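The Stone Countertop and Other Things We Bought for the Next People

When my husband and I bought our house in Stallau, the first thing every visitor said was that it would be easy to sell. We had lived in it for a weekend. There were still towels in boxes. People stood in the kitchen holding a paper cup of our warm white wine and told us, kindly, how nice it was going to be for somebody else.

I have been thinking about those somebody elses ever since. I pay their mortgage. I picked their paint, a shade between oatmeal and giving up, which the woman at the Prodine store told me was "a very safe color." Safe from whom, I didn't ask. I knew. It was safe from the people who will walk through my home one day in their socks and say they could never live with green.

I wanted green. I want that on the record.

The resale value of a house used to be something you thought about when you were selling the house. Now it's a kind of houseguest. It arrives before the furniture and has opinions on all of it. You can't take out the tub, because families like a tub. You can't put in a tub, because couples like a shower. You can't turn the fourth bedroom into a room for the thing you love doing, because then it's a three-bedroom, and a three-bedroom on our street sells for less, so the fourth bedroom sits there with a bed in it, waiting for a fourth person we don't have.

And you must have stone. I don't know when this was decided. My grandmother rolled out dough for sixty years on a counter with a burn mark in the shape of Florida, and people drove in from Kollside to eat what came off it. Our counters were a cheerful speckled yellow when we moved in, and there was nothing wrong with them, and we had them torn out by July. The invoice for the new ones came to $2,825. The other quote was $2,387, and we turned it down because the man said the cheaper slab had "less movement." I have now owned the slab with more movement for years and it hasn't gone anywhere.
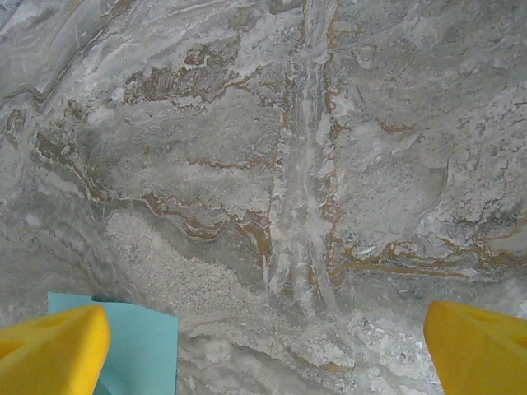
What the stone wants from you

A good surface, I used to think, was a surface you could put things on. Stone has cured me of that. Stone would like a coaster. It would like you to wipe up the lemon juice, now, before you finish your sentence. It would like to be sealed every so often with a product that makes the kitchen smell like the inside of a new shoe, and while it's being sealed it would like you to eat somewhere else.

We eat somewhere else a lot. We have a folding table in the den, with a top that has been painted on, glued to, and once sawed into, and all real life in our house takes place there. Homework, taxes, soup. The good counter gets the mail and a bowl of lemons, and the lemons are on a plate.

I'm told this is an investment. I looked into that, in the way a person looks into things at eleven at night, and the claim seems to be that if I spend the money now, I may get most of it back later from a stranger. I could also have kept the money. I'd have had all of it, plus the speckled yellow.

The case for the other side

I'll be fair. Houses cost a frightening amount, and for plenty of us the house is the savings account, the retirement plan, and the emergency fund, with a roof on it. If your bank account had a kitchen you would think twice before painting it green too. My husband makes this point well and often. He grew up moving every couple of years, and to him a house you can get out of quickly is a comfort, like an aisle seat.

I also know what the opposite looks like. A house I toured in Jireš had belonged to a man who followed his heart, and his heart wanted a sunken living room with a carpeted step you could not see. I found it with my ankle. He'd been very happy there, the agent said, in the voice people use for a dog that bites. It sat on the market through two winters.

So yes, there are limits. I just think we've put them in the wrong spot. The sunken living room man had all those years of sitting down in his own pit, perfectly content. The next family filled it in and laid a floor over it. That took them a few days. I'd call that a pretty good trade for him, and not a terrible one for them, and I notice that nobody ever puts his side of it in the listing.

Pale blue and what came after

Last spring I cracked. It was a small thing, the inside of the pantry door, which no buyer looks at. I went back to Prodine and stood in front of the chips for most of an hour. I meant to come home with green. By then I'd waited so long for green that no green was good enough, so I came home with pale blue, a powdery sort of color that looks like a swimming pool remembering something sad.

I painted it on a Sunday with the radio up. It took four coats, since I am not good at painting and it turns out oatmeal doesn't go down without a fight. My husband came in around the second coat, looked at it, looked at me, and said it was only a door. He meant that we could always paint it back. I have decided to hear it as encouragement. 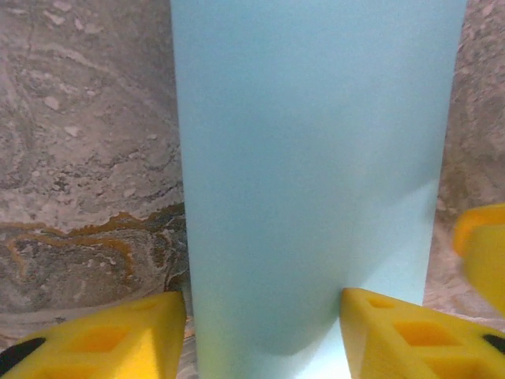 Pale blue, brighter toward the bottom where the light gets to it.

Since then I've been eyeing the hallway. I've also been eyeing the fourth bedroom, and the bed in it, which has been slept in by two people in all the time we've lived here, both of them my sister-in-law's kids and both on the same night. There is a sewing machine in my closet that I have to lift down with both arms every time I want to hem something. I could put it on a table by that window. I could leave it there, with the thread in it.

The objection, I know, is that we'd have to put everything back someday. Fine. We'll put it back. People who sell houses spend a month hiding all signs of themselves anyway: the magnets come off the fridge, the dog goes to a cousin, a loaf of bread is baked for the smell and not for eating. I can spend an extra weekend of that month with a roller. What I can't see doing any longer is starting the hiding on the day we move in.

I would like to say the same for the counter, but it cost too much to be rude to. It's cold and smooth, and visitors run a hand along it and say it was smart of us. It probably was. The next people are going to love it, unless by then everybody wants speckled yellow, in which case they'll have it torn out by July, and I hope they get a good price.

The hallway is going to be green. I have the can already. It's in the fourth bedroom, on the bed.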